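About Orkham Toy Library

Orkham began with one green tub of toys and a spare bed to tip it out on. The tub went home with a neighbour, came back with a few extra bits in it, and went out again to somebody else the same week. We loved that! We're now a lending library for small toys and pretend play, run out of a narrow shopfront on Fehr Street, and last year we sent out 2,401 tubs to families across the district.

A tub is a mix on purpose. We do have themed sets (farm, bath, picnic), but the ones kids ask for again are the jumbles, where the play food is in with the sea creatures and something from the bathroom cupboard has hitched a ride. Corn is a phone. Grapes are treasure, or dinner for an octopus. We stopped sorting quite so hard after our first winter and we've never gone back.

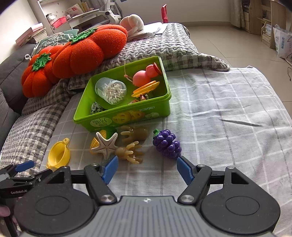
Borrowing is simple. You can have 2 tubs at a time and keep them for a month, and you're welcome to swap early if the novelty wears off. Come in, choose your colour and have a good rummage before you sign it out - kids are very welcome to do the rummaging. If you live out past Stiltel we can leave your tub at the post office counter there, so just tick that option when you join.

We get asked a lot about tidying. Our tubs are open and low so that even a small person can see what's in there and drop things back in. Put a sheet down first, on the bed or the floor, and at the end of the day you can gather up the corners and pour the lot home. Odd things always sneak in with the toys. We've had hair clips, pegs and a very good teaspoon, and they all go on the shelf by the door until they're claimed. 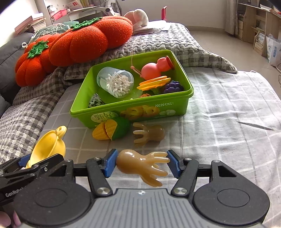

Fullevex Playgroup told us their four-year-olds now pack up by colour, all the yellow first and then the green, and that it takes twice as long but they wouldn't dream of hurrying it. We've since tried it at our own Saturday-free, no-rush morning sessions and can report it's a favourite with the grown-ups too.

Those sessions start at 10 and go until everyone's hungry. There's tea, there's a rug, and there are usually half a dozen tubs on the go at once, so expect some mingling.

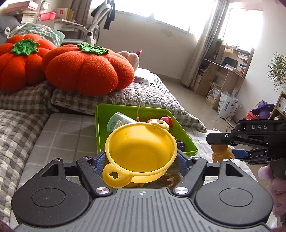

Pretend cooking is the big thing at the moment. Little pots, bowls and baby bottles hardly touch the shelf, and we'd be thrilled to have more if yours are sitting in a cupboard. Pieces on their own are fine, and so are toys with a bit of wear. We wash everything in warm soapy water and check it over before it goes into a tub. Please keep anything with batteries, as we haven't the space to look after it properly.

Membership runs for 6 months and covers the whole household, cousins and visiting grandparents included. Lost a piece? Let us know when you bring the tub back and we'll pop something else in. The shop is up the ramp beside the bakery, and the bell sticks, so give it a good push.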